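Equipment Planning Board > Procurement and Budgets
Topic: Second arm or replacement grippers for the tableware cell?

Elmarie Maluleke
Posted February 11, 2025

Members are invited to comment on the draft equipment request for the tableware handling cell. The remaining allocation is 1500 dollars for end-of-arm parts, and the request must be settled before the Oosthuizen quotation lapses. Two options have been put forward:

Option A: one set of Skimska fingers, narrow profile, 630 dollars.
Option B: one set of Plalteck fingers, padded, 561 dollars.

The work to be covered is the picking and placing of forks and spoons with a glossy or metallic finish. Two views from the wrist cameras are attached.

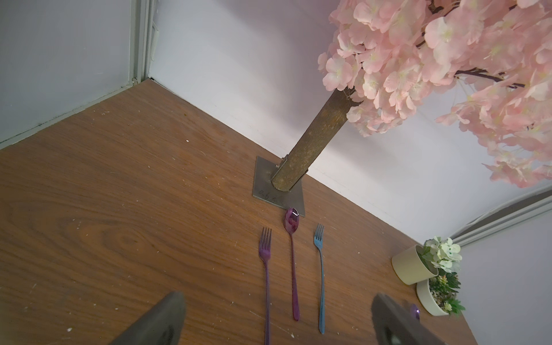
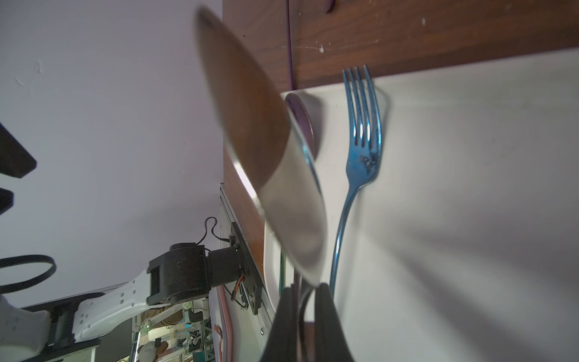 My own preference is Option A. Thin handles lying on a hard surface are the most demanding part of the task, and a narrow fingertip should be given priority over padding. I would also ask that a spare set be included in the same order.

skimmer_ops
I support Option A, with one reservation. The price excludes the mounting plate, and our last order from Skimska was held up for five weeks over that part. The plate should be a separate line in the request.

Clirnport_stores
I must disagree with both of the above. Padding wears, but it is inexpensive to replace, and Plalteck sells it separately. Two sets of Option B would leave a reasonable sum for cable guides and a better lamp. Reflections from polished cutlery are a camera problem, and no fingertip will correct them.

Elmarie Maluleke
The point on lighting is accepted. A lamp was requested in October and deferred. I will add it as a second item – it should not compete with the fingers for the same funds.

tgrant_bench
Has anyone asked either supplier for a trial set? I would not commit to two sets of anything on the strength of a data sheet.

Clirnport_stores
Plalteck offers a trial against a deposit. I have not received a reply from Skimska.

Elmarie Maluleke
Please send me the deposit terms. The request will remain in draft until both suppliers have answered.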